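Cuaderno de taller – plegado y textiles
27 de junio de 2026

Sigo con lo del plegado. Thilini dejó preparada la mesa blanca y me pidió que no volviera a poner encima las cajas de Clerketti. Las he pasado a la estantería del fondo, balda de abajo.

Hoy toca el género verde menta. Es el más incómodo del lote: blando, resbala sobre el tablero y no guarda la raya del doblez. Con el algodón grueso basta pasar la mano una vez. Con este hay que alisar desde el centro hacia fuera y dejar para el final el borde más cercano a uno, que tiende a enrollarse. Adel prefiere empezar por ese borde. Lo hemos hablado y cada uno sigue a lo suyo hasta que tengamos más pasadas apuntadas.

Criterio para dar por bueno un plegado, acordado con Moushumi: contorno más o menos rectangular, cara superior sin pliegues gruesos y ninguna esquina fuera. Las arrugas finas no cuentan. Un borde remetido que se riza se anota como «flojo», sin repetir.
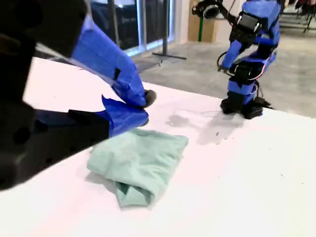
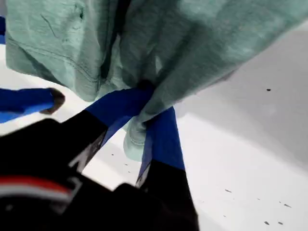 Género verde menta: doblado sobre la mesa en la primera, cogido y colgando en pliegues en la segunda.

Pendiente el asunto de las costuras. Si se coge la tela cerca de un pespunte doble, cae torcida y luego cuesta cuadrarla. Tania propone marcar con hilván el punto de agarre en dos piezas y comparar. Me parece bien, pero que el hilván sea de un color que se vea sobre el verde; el gris de la otra vez no lo encontraba ni yo.

Lavado: las piezas de Sketura van aparte, programa corto, centrifugado a 800. Nghĩa las metió con las demás y salieron con pelusa. He puesto una nota en la tapa de la lavadora.

Inventario de la hoja de Tania: 67 piezas en total, 6 apartadas por manchas o puntos sueltos. Las apartadas están en la bolsa de tela y no vuelven a la pila hasta que Moushumi las mire.

Para la próxima sesión:
– pasar un paño al tablero, tiene marcas
– pedir a Phí más hilo de hilvanar
– repetir el verde con Adel, empezando por su borde
– preguntar si el pedido de agosto trae el mismo punto o uno más cerrado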